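Home | Articles | Materials | Household | Contents | Help
Print this article | E-mail this article

Rubber band

A rubber band (also elastic band, in some offices "lacky band") is a closed loop of rubber which is used to hold several objects together. It is one of the most common small articles in the home, the office and the workshop. The band works by its elasticity: it is stretched around the objects and then pulls back towards its first length, and in this way it presses them together.

Manufacture

Most rubber bands are made of natural rubber. The rubber is mixed with sulphur and with colour powder, and is pressed through a round opening so that it forms a long tube. The tube is drawn over a metal pole and heated, by which the rubber becomes strong and keeps its shape. Afterwards the tube is cut across into narrow rings. The width of the cut decides the width of the band, and the size of the tube decides its length. Bands of synthetic rubber are made in a similar manner and are chosen where people have an allergy to latex.

Sizes and colours

Bands are sold by weight or in small boxes. The maker Kiltmont lists 6 widths, of which the narrowest is 2 mm, and its common office band measures 40 mm when it lies flat. Undyed natural rubber has a pale brown colour. Red, black, blue and green bands are also usual. The colour says nothing certain about the strength, although some packing rooms use one colour for each kind of goods. The Tatlı bakery supply house, for instance, closes its flour samples with red bands and its sugar samples with black ones.

Storage

Rubber becomes hard and breaks when it is kept for a long time in sunlight or near a heater. Bands should therefore be kept in a cool and dark place, in a bag or a box with a lid. For daily work a shallow tray is more practical, as the hand can reach the bands from every side. The bands in a tray easily become tangled, and they should be separated by shaking and not by pulling. A small amount of talcum powder prevents that they stick to each other. Only the quantity for the coming days should be put out, and the rest stays in the closed box.

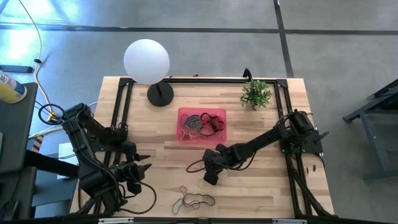 Dark red and black rubber bands in a shallow pink tray, on a wooden workbench.

In workshops the band is also used as a light clamp, for example around two glued parts of a small frame. The handbook of the tool maker Skornent recommends to leave such a band in place for 30 minutes and to put paper under it, so that it leaves no mark on the wood.

See also: Elastic, Latex, String, Tikus clip

Last changed: 2019-09-21

Print this article | E-mail this article
Back to top | Previous | Next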